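Betreff: Re: [tischliste] Esstisch neu machen: schwarz oder weiß?
Datum: 19. September 2019
Von: Hedda

Hallo Jiahui, hallo alle,

endlich komme ich dazu, die Mail lag jetzt ein paar Tage mit Sternchen im Postfach und hat mich jeden Morgen vorwurfsvoll angeguckt. Schwarz oder weiß ist ja eine Frage, über die man sich auf dieser Liste prima zerstreiten kann, also los! Vorweg, was so eine Fläche macht, wenn Sachen draufstehen:

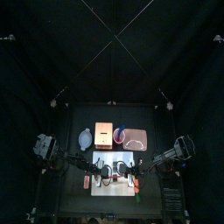
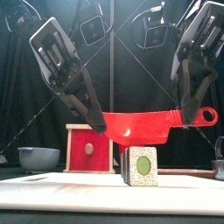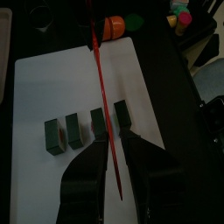
Erst schwarze Platte, dann weiße mit roter Schaufel und Holzkasten, zuletzt weißes Brett mit grünen Klötzen auf dunklem Tisch.

So, und jetzt zu deinen Fragen. Ich zitiere mal stückweise, sonst verzettele ich mich (tue ich sowieso).

Jiahui Wan schrieb:
> Hallo zusammen, ich bin neu hier und hoffe, die Frage ist nicht zu
> anfängerhaft. Wir haben aus einer Haushaltsauflösung in Pelau einen
> Esstisch mitgenommen, Gestell Buche, Platte vermutlich Fichte, beides
> mit einem dicken gelblichen Lack drauf, der an den Kanten abplatzt.
> Höhe ist nur 71 cm, aber das stört uns nicht.

Doch, das wird euch stören, glaub mir. Bei uns steht auch so ein niedriger, und mit den Stühlen, die man heute kauft, sitzt man da wie ein Erwachsener beim Elternabend in der Grundschule. Vor allem, wenn unter der Platte noch eine Zarge sitzt und die Oberschenkel keinen Platz finden. Setzt euch mal einen ganzen Abend dran, bevor ihr die erste Schleifscheibe auflegt. Wenn es zwickt, könnt ihr unter die Beine Klötze dübeln, das fällt bei einem lackierten Gestell später gar nicht auf. Bei einem geölten leider schon, die Fuge sieht man immer. Ich habe bei meinem zwei Zentimeter aufgedoppelt und bin bis heute zufrieden damit, auch wenn ein Bein eine Spur länger geraten ist und seitdem Filz drunter klebt. Also unter den anderen dreien, nicht unter dem langen. Beim ersten Mal hatte ich es andersrum gemacht.

> Erste Frage: Muss der alte Lack komplett runter oder reicht Anschleifen?

Wenn er an den Kanten platzt, muss er runter, da beißt die Maus keinen Faden ab. Du kannst über so was drüberstreichen, und es sieht bis Weihnachten gut aus, und dann nimmst du beim Abräumen mit dem Bräter eine handtellergroße Scholle mit. Ziehklinge ist mein Favorit, macht wenig Staub und man kann dabei Radio hören. Die Klinge muss aber wirklich einen Grat haben, sonst schabt man nur Mehl. Wer das noch nie gemacht hat, übt am besten an der Unterseite der Platte.

Mit Heißluft wäre ich bei altem gelbem Lack vorsichtig, man weiß halt nicht, was drin ist. Fenster auf, Maske an, und den Staub nicht mit dem normalen Staubsauger durch die Wohnung pusten. Wenn ihr eine Garage oder wenigstens einen Balkon habt, bitte dort.

Danach schleifen, mit 80 anfangen, dann 120, dann 180. Feiner brauchst du es auf Fichte vor dem Lackieren nicht, da wird die Oberfläche eher zu glatt und der Lack hält schlechter. Die 300er Scheiben, die bei uns im Markt am Griff hängen, nehme ich nur für den Zwischenschliff und dann von Hand, mit ganz wenig Druck.

> Zweite Frage: Im Laden wurde uns Zirnon empfohlen, ein Bekannter schwört
> auf Brendard. Kennt jemand beides?

Ja, beides schon verstrichen. Zirnon läuft schöner, das zieht sich fast von allein glatt, und man sieht keine Rollspuren. Dafür ist es mir an senkrechten Flächen weggelaufen, an den Beinen hatte ich richtige Tränen. Brendard ist zäher, will zügig verarbeitet werden und verzeiht überhaupt nichts, wenn man nach ein paar Minuten noch mal reingeht, weil da doch so ein Fusselchen... (Finger weg! trocknen lassen! rausschleifen!). Für die Platte würde ich Zirnon nehmen und für das Gestell Brendard, aber bitte nur, wenn ihr zwei verschiedene Farben plant. Denselben Farbton bekommst du aus zwei Häusern nicht gleich, das habe ich bei der Kommode meiner Schwiegermutter gelernt, und die spricht mich heute noch drauf an.

Bei Fichte außerdem unbedingt einen Sperrgrund gegen die Äste, vor allem unter Weiß. Sonst hast du im ersten Winter lauter gelbe Augen auf dem Tisch, die dich beim Frühstück angucken. Zwei Durchgänge auf die Äste, einer über alles. Mir hat einer auf dieser Liste mal geschrieben, unter Schwarz könne man sich das sparen. Farblich stimmt das, aber Harz drückt auch unter Schwarz, dann klebt es eben schwarz.

> Dritte und wichtigste Frage, die bei uns gerade den Hausfrieden
> gefährdet: Ich will die Platte schwarz, mein Mann will sie weiß. Wir
> haben die Küche nach Norden raus und eine Lampe direkt über dem Tisch.
> Was ist im Alltag praktischer?

Praktischer ist Holzfarbe, aber das will bei euch ja anscheinend keiner hören :-)

Ich hatte fünf Jahre eine schwarze Platte und habe jetzt seit drei Jahren eine weiße, kann also zu beiden Seiten was beitragen. Auf Schwarz siehst du Mehl, Krümel, Salz, Staub, jeden Fingerabdruck und den Kreis vom Wasserglas. Du siehst sogar, wo du gerade drübergewischt hast. Rotwein und Kaffee sind ihm dagegen völlig egal, und Kratzer leider überhaupt nicht, die kommen hell raus, weil die Grundierung durchscheint. Da hilft es, die Grundierung dunkel abzutönen. Hätte ich das damals gewusst, stünde der Tisch vielleicht noch in meiner Küche und nicht im Keller unter den Einmachgläsern.

Auf Weiß siehst du Kaffeeringe, Kurkuma (geht nie wieder raus, wirklich nie) und Zeitungsschwärze. Krümel fallen kaum auf, was mein Sohn für ein Argument hält und ich nicht. Weiß bringt dafür Licht in den Raum, und bei Nordküche ist das schon ein Punkt für deinen Mann, tut mir leid. Mit Lampe direkt drüber musst du unbedingt matt nehmen oder höchstens seidenmatt. Glänzend spiegelt in beiden Farben, bei Schwarz schaust du dann abends der Glühbirne beim Essen ins Gesicht.

Und dann gibt es noch die Zwischenlösung: dunkle Platte, und wenn gebastelt oder Teig geknetet wird, kommt ein weißes Brett drauf. Machen Freunde von uns so, die haben im Café Ní Chonaill den Küchentisch gleich doppelt gedacht – dunkel für die Gäste, helle Auflage für die Backstube. Das Brett lehnt tagsüber an der Wand, und man muss nur einen Platz haben, wo es nicht umfällt. Kleinteile findet man auf so einer hellen Fläche übrigens viel leichter wieder, beim Knöpfesortieren ist das ein Segen.

> Und zuletzt: Was darf so was kosten? Uns wurde eine Komplettaufarbeitung
> für 2298 Euro angeboten, da bin ich fast vom Hocker gefallen.

Uff. Also ich will keinem Handwerker was Böses, das ist viel Arbeit und die Stunden wollen bezahlt sein, aber für einen Fichtentisch aus der Auflösung fände ich das auch happig. Wenn du selber schleifst und streichst, bleibst du mit Lack, Grund, Scheiben, Rollen und einer neuen Maske unter 300 Euro, auch wenn du dir einen guten Exzenterschleifer leihst. Plus Pizza für die Leute, die dir beim Umdrehen der Platte helfen. Frag aber ruhig noch mal nach, ob in dem Angebot das Gestell mit drin ist und ob sie die Verbindungen neu leimen. Wenn der Tisch wackelt, wäre das nämlich der Teil, den ich als Anfängerin abgeben würde, streichen kann man selbst.

Ach so, und die Zeit! Lack ist am nächsten Tag trocken und trotzdem noch lange nicht durchgehärtet. Wir haben damals nach drei Tagen fröhlich gedeckt, und die Sets haben sich so schön eingeprägt, dass man das Webmuster noch lesen konnte. Lasst ihm zwei, besser drei Wochen, und esst so lange auf dem Sofa. Wenn ihr den Tisch im Dezember für die Familie braucht, würde ich spätestens Ende Oktober den letzten Anstrich machen, bei kühler Garage lieber früher.

Was ich noch gern wüsste: Ist die Platte aus einem Stück oder verleimt, und hat sie Gratleisten drunter? Falls die Leisten starr verschraubt sind, bitte vor dem Lackieren lockern und Langlöcher machen, das Holz arbeitet sonst gegen die Schrauben und reißt. Mach doch mal ein Foto von unten, das sagt mehr als von oben.

Und wegen der Farbe: Streicht zwei Reststücke, eins so, eins so, legt sie eine Woche auf den alten Tisch und kleckert drauf herum. Danach ist entweder Frieden oder ihr nehmt doch Grau.

Liebe Grüße
Hedda

PS: Hat jemand auf der Liste noch eine halbe Dose Sperrgrund übrig? Meiner ist eingetrocknet, Deckel nicht richtig zu, selber schuld. Hole ich auch ab.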